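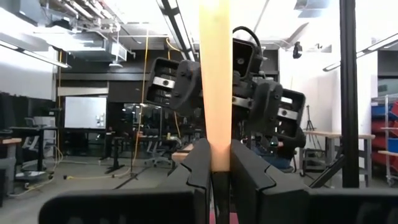 Pledow is hiring a robot cell technician to look after the two-arm cell in our Gandley workshop. The cell runs two shifts and needs one person whose main job is keeping it in working order: fingers, cables, camera mounts, calibration and the paperwork that goes with them. Much of the work is at the gripper end. The black fingers have a notched inner profile, and they are what you will inspect most often, usually with a foam stick clamped between them the way the pale yellow one is held here. The second arm's gripper carries a stack of black housings with silver metal plates bolted across them, and a cable that loops over the top. You will have those plates off and on again many times in your first month.

Job title: Robot Cell Technician
Location: Gandley workshop, ground floor
Reports to: Marites Fajardo, Cell Maintenance Lead
Hours: 40 per week, early or late shift, alternating
Type: Full time, permanent after a six-month trial period
Start: July, or earlier if you are available
Reference number: 1393

About the cell

The cell has two arms that work on the same objects, passing them back and forth or holding them while the other arm does something. Each gripper has its own fingers and wrist camera. The test objects are mostly soft: foam sticks, foam blocks, cloth and rubber tubing. Soft objects are easy on the fingers but they shed, and the crumbs get into the finger slides. Cleaning the slides is part of the daily check.

The cell was moved to Gandley from our old site in Conitz last year. The mounting plates were redrawn after the move and the drawings are up to date. The cable routing notes are not, and bringing them up to date is one of the first things we want done.

What you will do

Start of shift:
Check both pairs of fingers for wear, cracks and loose screws.
Clean the slides with the brush and the dry cloth. No solvent on the fingers.
Move each wrist joint through its full range at low speed and watch the cable loop. It should not pull tight or catch on a housing.
Check the plate bolts against the paint marks. If a mark has shifted, remove the bolt, clean it, refit it to the torque on the sheet and mark it again.
Run the grip test on both arms using a new foam stick and write down the result.

Every 190 hours of run time:
Replace the finger pads.
Check the camera calibration on both wrists and redo it if it is out of tolerance.
Inspect the floor cables and connectors from the control cabinet to each arm base.

Every 400 hours of run time:
Take each gripper off the wrist, open it, clean and grease it, and refit it.
Replace the wrist cable whether or not it looks worn.
Back up the controller settings before and after the work.

Repairs as needed. Most stops in the past year came from wrist cables, a few from cracked fingers, and one from a failed drive, which went back to the supplier. You will not be expected to repair drives or controllers. You will be expected to find out which part is at fault, swap it and get the cell back through its checks before the next operator uses it.

You will also keep the spares shelf stocked. We buy fingers and pads from Goicoechea, and delivery is slow, so orders have to go in early. The parts list has 274 lines. It is a spreadsheet and will stay a spreadsheet for now.

Who you will work with

Marites Fajardo built most of the current maintenance schedule and will train you for the first six weeks. Manikandan Unnithan runs the software side of the cell and handles anything in the controller code. The operators are experienced and will tell you when something sounds wrong. Please take those reports seriously and log them even when you find no fault.

What we are looking for

Required:
Two years of hands-on work maintaining robots, CNC machines, packaging lines or similar equipment.
Able to read mechanical drawings and simple wiring diagrams.
Comfortable with small fasteners, torque drivers and a multimeter.
Able to follow lockout procedure every time, including for short jobs.
Clear written English for the maintenance log.

Useful:
Experience with camera calibration.
Basic Python or shell scripting, enough to run a script and read the error.
Experience making or fitting 3D printed parts.

A degree is not required. We have hired people from auto repair, printing and medical equipment service.

Physical requirements

You will stand for much of the shift and sometimes work kneeling at the arm bases. The heaviest part you will lift alone is a gripper. Arm removal is always done by two people with the hoist. The workshop floor is concrete and safety shoes are required. We provide shoes, gloves and glasses. If you need an adjustment to do any part of this job, tell us in your application or at the interview.

Pay and benefits

Paid hourly, with a higher rate for late shift. The rate for your experience level will be given at the first call, before you are asked to visit. Health and dental coverage starts on your first day. Paid leave starts after the first month. We pay for one outside training course each year.

How to apply

Send a resume and a short note, one page at most, about a machine you have looked after and one fault you traced on it. We read the note first. Put reference 1393 in the subject line and address it to Marites Fajardo.

There is a phone call of half an hour, then a half-day visit to the workshop. During the visit you will change a set of finger pads with Marites, check a cable and write up the job in the log. The visit is paid. We answer all applicants, including those we do not invite.

No agencies, please.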